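Two arms or one for a sorting bench? Trying to plan a budget

Asked by Mieke Van der Linden, Sep 8, 2021

Hi all! I'm putting together a budget for a small practice bench at our workshop, and I keep going back and forth. The idea is simple pick and place to start with (blocks into bins, then some fake food, then maybe real parts if we get that far). Our supplier, Dewulf, quoted me for one arm and for a matched pair, and the pair is a lot more than I had in mind. I have until February to spend the money. Would you buy one now and add the second later, or just bite the bullet? And what did you forget to budget for?

Reply from Ruben Verhoeven

Get the pair if you can stretch to it. We started with one, and adding the second meant moving the table, redoing the mounts and paying for a second install visit, which was $1763 all by itself. I was not happy about that! Ask Dewulf if the install price covers both arms on the same day.

Stuff I left out of my first budget: spare gripper fingers, longer cables, a decent table. I put down $400 for "misc" and it was gone in 12 days. The bins and toys are the cheap part, so go wild there. Get a mix of shapes and finishes – we've got plastic bins in a few colors, a steel steamer basket with holes in it, a clear round tub of little white buns, plus the blocks. Leave yourself more table than you think, too. Two arms reaching in from either side eat up the front half in no time, and the cables want room to loop.

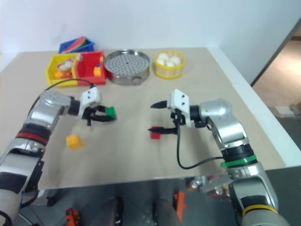 Skaruvley disagrees with me on the pair, and wrote in the old thread that one arm plus a service plan is the smarter first year, and you can rent the second for a month before you commit. Fair enough, but check the rental rates first, mine were silly.

Reply from Clenov

one arm. spend the rest on grippers

Reply from Mieke Van der Linden

Thanks both! Ruben, the install thing is exactly what I needed, it wasn't on my quote at all. Going to ask for both prices again with the visit included.

Last updated: 223 days ago

Related questions
Is the Justgate mounting plate worth the extra?
How many spare gripper fingers should I order?
Renting an arm by the month
Table height for a two-arm bench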